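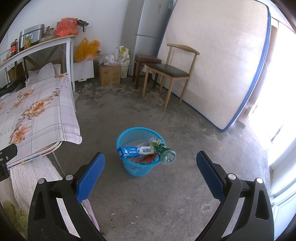

3.2 Sorting categories and weighing

Packaging was recorded at the level of the single item. An item was defined as any container, wrapper or closure that could be lifted out on its own without tearing. Caps still attached to bottles were recorded with the bottle; loose caps were entered separately under closures. The earlier Urka survey counted all caps separately, and its totals for rigid plastics are therefore not directly comparable with ours.

Of the 142 households enrolled in Trernon and Filali, 30 left the study before the second collection period and were dropped from the weight analysis. Their first-period records were kept for the category counts. The remaining households returned 1,722 items in the two periods combined, of which 937 were assigned to a single material on first inspection. The rest were either composites or carried labels, sleeves or residues that made the main material unclear, and these went to a second sorter who did not see the first entry.

Disagreements between sorters fell mostly into two groups. The first was coated board. Cartons for tubes and small bottles are often varnished or laminated on the outer face, and whether a given carton was entered as paper or as composite depended on whether the sorter tore a corner. From September onward the tear test was made mandatory. The second was flexible film, where crumpled wrappers could not be assigned to a polymer by eye and were pooled as mixed film. Rigid items such as the bottle in Figure 2 caused less trouble, although a full-length label can add enough mass to matter when the container itself is light.

Figure 2. Mixed packaging in a plastic basket: a printed carton, a labeled bottle and crumpled wrappers.

Weights were taken on a bench scale after items had been emptied and air dried overnight. Residue that did not come out with one rinse was left in place and noted. We did not correct for it. In the Zorkach protocol (Azimi, unpublished), a fixed deduction is applied to bottles of viscous product, but the deduction was set using full-size containers and overstates the residue in travel sizes.

Each household's weights were summed by category and divided by the number of residents reported at enrollment. Households whose number of residents changed between periods were assigned the mean of the two values. Category shares were computed on weight and on count, and both are reported in Section 4, as the two measures rank film and board in opposite order. No adjustment was made for items carried out of the home and discarded elsewhere.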